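December 2025 – stain removers, second round

Laurier Pelletier wants a verdict on Zotirar by the end of the month. He saw it at the trade day in Plonerville, where a man poured beetroot juice on a napkin and had it clean in no time. I asked what had been done to the napkin beforehand and got a leaflet.

The leaflet says Zotirar lifts "all organic marks" at 30 degrees. No mention of how old the mark is, what the cloth is made of, or what it was compared with. So I set it against Stidano, which we already buy, and plain washing powder. Same cotton, same three stains (tea, gravy, cooking oil), left overnight, one wash each.

Tea: all three came out much the same. I asked Quezada's shop for an opinion without telling them which was which, and they picked the plain powder as cleanest. I wouldn't hang much on that.

Gravy: Zotirar did look better, though the swatch sat nearer the top of the drum and I hadn't thought to swap them round. Needs doing again before anyone quotes it.

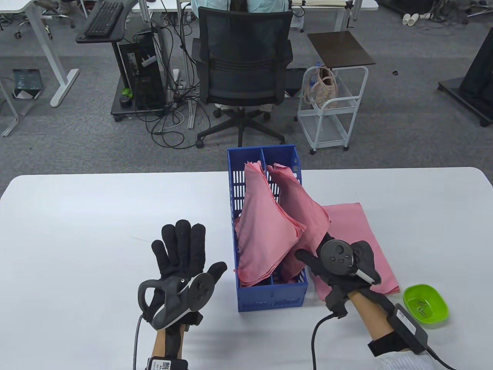

Oil: poor all round. Stidano left a ring, Zotirar left a fainter ring, and the powder left the oil. If the claim is "all organic marks" then oil ought to count, and I'd like to hear why it doesn't.

Price is my other quarrel. Over 2000 a year at our rate of use, if we followed the dose on the bottle – and the dose on the bottle is 6 capfuls for a full load, with no line inside the cap to say what a capful is. I measured it twice and got two different answers.

Laurier says I'd made up my mind before I started. Possibly. I said the same about Stidano in March and we still bought it, and I still think half its good name comes from people soaking things first.

To do: repeat the gravy with the swatches pinned in a different order. Try a soak in plain water as a fourth column. Ring the Zotirar people about the cap. Don't let Laurier order a case until the oil is sorted.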